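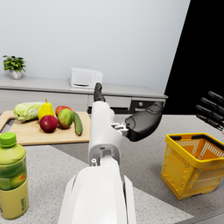
Brelent Practice Kitchen, version 13 - a review

I've been writing house rules for our two-armed kitchen robots since April, and I wish I'd had this scene pack at the start. Practice Kitchen is a simulated grocery-packing set: one counter, a cutting board of fruit and veg, a bottle of juice and a yellow shopping basket. You load your robot, run the task and score it against your own rule sheet. I've used it every working day for a month and I'm still finding uses for it!

What sold me is the rules module. Each rule is a plain sentence with a limit beside it, so my colleague Karim Dabbas, who has never written a line of code, could read the lot over a coffee and argue with me about them. Our sheet has 15 rules. The ones we lean on most:

Both hands open and empty before a run begins.
No hand crosses the basket while the other is lowering something into it.
Heavy items go in first, soft fruit last.
If an item is dropped, stop both arms and log it. No grabbing after it.

That last one caused a proper argument, and the replay tool settled it. You can scrub back through a run from the robot's own viewpoint or from higher up, and the higher view is brilliant for checking how close the forearms get to each other.
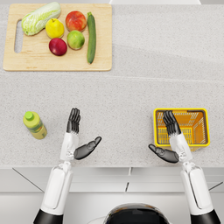
Hands open, basket empty, produce still on the board.

We ran the task 100 times under our old rules and had 73 clean runs. The misses were nearly all hands crowding the basket, so we rewrote the crossing rule and made it much stricter. I'd never have spotted the pattern from the written logs.

A few grumbles. The fruit could look better up close, and small label print is unreadable, so forget about testing any rule that depends on reading a label. Exporting to Sendeck format drops the comments from your rule sheet - keep a copy. I also tried the Prilex pack, which has nicer lighting but hides its limits three menus deep.

A clean score in here doesn't clear a robot for a real kitchen, and the manual says so on page one. Good on them. We still do slow-speed checks with someone on the stop button.

Reviewed 15 May 2024 on the standard licence, which we paid for ourselves.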